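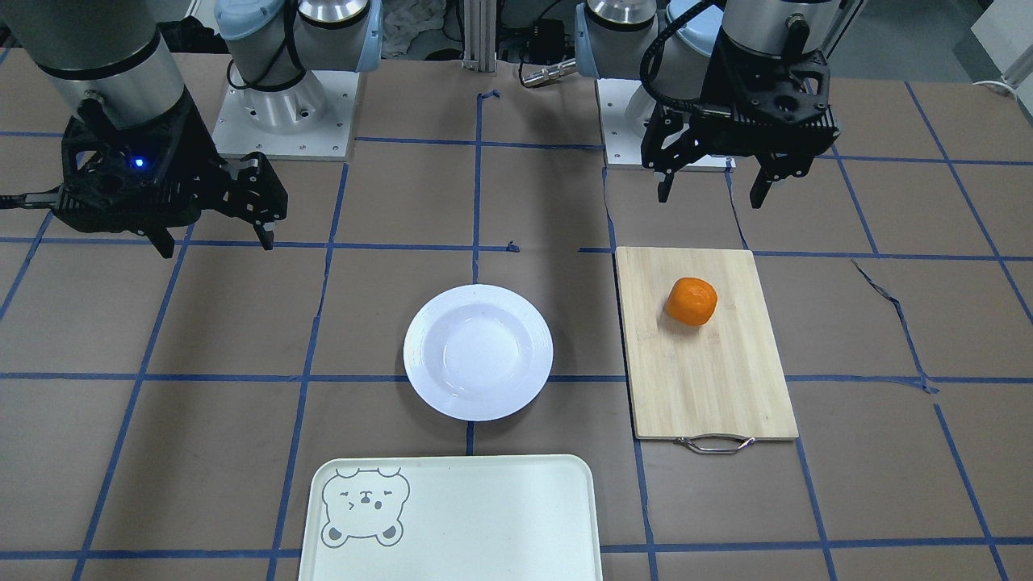

Sewing > Starting Out > Cutting a Pattern Without Crying

How to Cut Out a Shirt on a Table That Was Never Meant for It

Most sewing advice begins with the machine. The machine is the easy part. It has a pedal. Cutting is where a first shirt goes wrong, usually in the first ten minutes, and you don't find out until one sleeve wants to live behind your shoulder blade.

I learned this in the back room at Ellano, a fabric store in Semusthorpe that has since stopped giving lessons, possibly on my account. My teacher was Wanda Hutchins, who could look at a bolt of cotton and tell you it was crooked from across the street. Most of what follows is hers. The mistakes are mine.

Before you cut

Wash the fabric. Wash it the way you plan to wash the shirt, dry it the way you plan to dry the shirt, and if you're a person who throws everything in on hot and hopes, do that now. I skipped this once with a nice blue chambray and made a very good shirt for my nephew.

Then iron it. Iron the paper pattern too, on low, with no steam. Pattern tissue that has been folded in an envelope for years has opinions about where the creases go, and a crease can eat a quarter inch without looking like it.

Find the straight grain

The grain is the direction the threads run. The tightly woven edge of the fabric is called the selvage, and the lengthwise grain runs parallel to it. Every pattern piece has a long arrow printed on it, and that arrow has to run the same way.

1. Fold the fabric in half the long way, selvage to selvage.
2. Hold it up by the selvages and let the fold hang. If it hangs in ripples, slide one layer sideways a little until it drops flat.
3. Lay it down without dragging it.
4. Put one pin at the top of the arrow and measure from there to the selvage.
5. Measure from the bottom of the arrow to the selvage. Swing the piece until the two numbers match, then pin the bottom.

Step 5 is the one people skip. They eyeball it. Booker Iwasaki, who took the class with me, eyeballed an entire pair of pajama pants, and they turned slowly around his legs as he walked - by the front door the seams were at his shins.

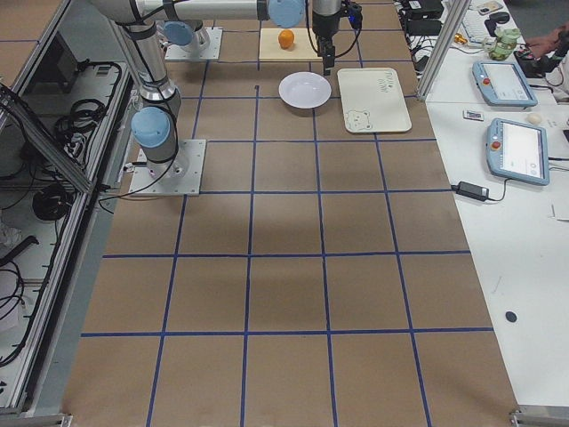

Photo: Tavion Lindgren

Lay out everything before you cut anything

Put all the pieces down first, including the collar stand, which is small and hides in the envelope. Big pieces go on first, small ones in the gaps. If a piece says "cut on fold," its marked edge sits exactly on the fold, and you do not cut along that edge. I'm going to say it again for the benefit of my younger self, who owns a shirt with a seam straight down the back: you do not cut along that edge.

Check stripes and plaids now. For a first shirt, my advice about plaid is to buy something else.

Pins or weights?

Wanda was a pins woman. Anika Crenshaw, who took over the evening class, uses weights and regards pins as a kind of vandalism. Either works. If you use weights, big washers from the hardware store are fine, and so are soup cans if you don't mind the wobble. Pins go inside the cutting line, pointing toward the corners, and never where the scissors will find them.

The cutting

Use long strokes and keep the lower blade resting on the table. Don't close the scissors all the way to the tips between cuts, or you'll get a chewed-looking edge. Walk around the table if you can. Turning the fabric to suit your elbow is how the bottom layer sneaks off.

Cut the notches outward, as little triangles. The pattern will tell you to snip inward. The pattern has never had to repair anything.

Leave the paper pinned to each piece until you're ready to sew it. Without it, a left front and a right front look like the same front, and the under collar looks like nothing at all. Mark the wrong side with chalk if your fabric is the same on both faces.

Pick up your scraps, keep the biggest one for testing stitches, and check the floor for pins before you take your shoes off.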